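Keeping a White Microwave White (and Other Small Kitchen Wins)

I've been putting this page together since October, mostly from notes stuck inside a cupboard door, so forgive the order. A few of you wrote in after the oven rack post asking about microwaves, especially the pale plastic ones that show every fingerprint. I have lived with one for years and I have Opinions!

Steam first, scrub later

Fill a microwave-safe bowl halfway with water and drop in half a lemon, squeezed, plus a wooden spoon so the water doesn't boil up on you. Run it on high for three minutes, then leave the door shut for another five. I always want to open it early and I always regret it. After that a damp cloth takes off nearly everything, even the tomato sauce on the ceiling (why is it always on the ceiling?). Mine is a 1,000 watt model, so if yours is weaker give it another minute.

For anything that still hangs on, make a paste of baking soda and water, dab it on, go fold some towels, and wipe it off when you get back. No steel wool, please. It scratches, and on the inside walls that's asking for rust.

The outside shell

Dish soap and warm water, one drop to a bowl, cloth wrung out hard. I used to spray cleaner straight on and then wonder where it all went. Into the vents, that's where! Now I put whatever I'm using on the cloth and unplug the thing before I start. A soft dry toothbrush gets the dust out of the vent holes, and if you hold the vacuum hose close by with your other hand you won't be breathing it in or pushing it back inside.

My neighbor Reginald Rosenthal swears by a melamine sponge for yellow smudges on matte plastic. It does work, but go easy, it's a very fine sandpaper really and it left a shiny patch on the side of mine that I now have to look at every morning. Try it low down at the back first.

The door, with its trim and its dots

Doors take me longer than the rest of the microwave put together. If yours has a raised border with a thin colored line along it, like the red-orange one on this white model, you'll know that crumbs and grease love a ridge. I wrap a thin cloth over the end of a butter knife (the blunt kind, obviously) and run it slowly along the groove, then go over it again with a clean bit of cloth. Skip the nail polish remover, however tempting. It can take the color right off, and cloud the plastic too.

As for the window, all those little white dots can make a clean door look spotty from across the room, so don't judge it from there. Get your face down level with it and look sideways for smears. Half white vinegar, half water, microfiber cloth, small circles, dry cloth after.

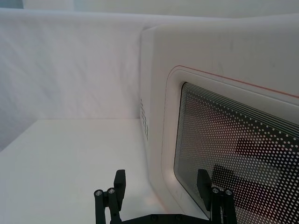
Give it some room

I kept a bread box jammed up against the side of ours for ages. Please don't do that. The vents need air, and your manual will tell you how much space to leave on each side. Once I moved the bread box I also found it far easier to wipe the counter, and I've stopped stacking cereal on top as well (mostly).

White counters

Tea and turmeric are my two enemies. For tea rings on laminate, baking soda paste again, ten minutes, rinse. Turmeric needs catching fast, so keep a cloth handy if you're making curry. Don't use vinegar if your counter is marble, it will etch.

Next up is the toaster crumb tray, which I've been putting off.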